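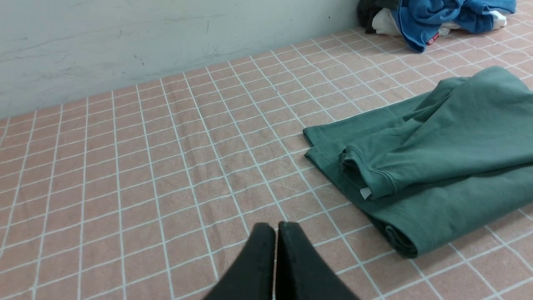

Figure 1. Green garment on the pink surface with white grid lines, partly folded over itself.

3.2 Garments and folding surface

The Amirau set holds 53 garments, all washed before use. Plain knits were kept in one group, as their layers are hard to tell apart by color.

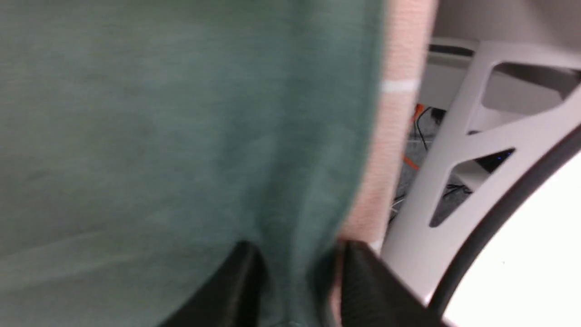

Figure 2. Green cloth next to the pink fabric, close view.

Folds were judged by how well the edges lined up — wrinkles were not scored.
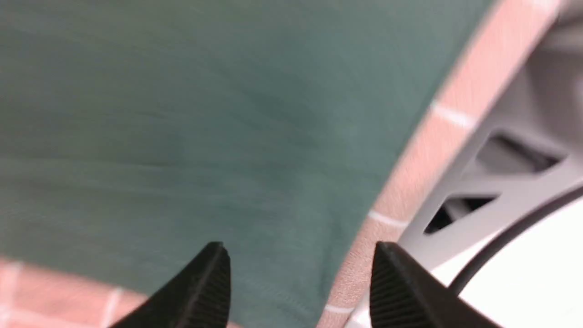

Why were wrinkles left out of the score?
They depend more on the fabric than on the fold.

Size and care labels were left on each item.

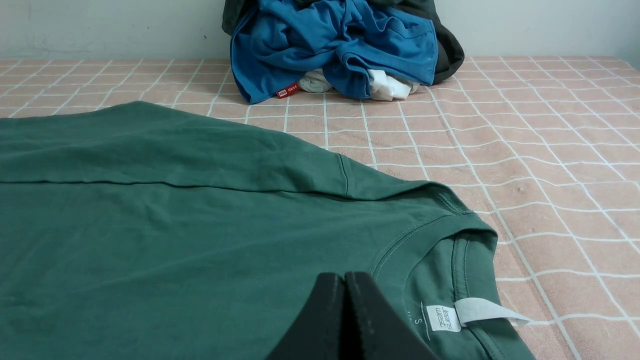 Each garment was folded 2 times per session, giving a short record for every item in the Pimier list.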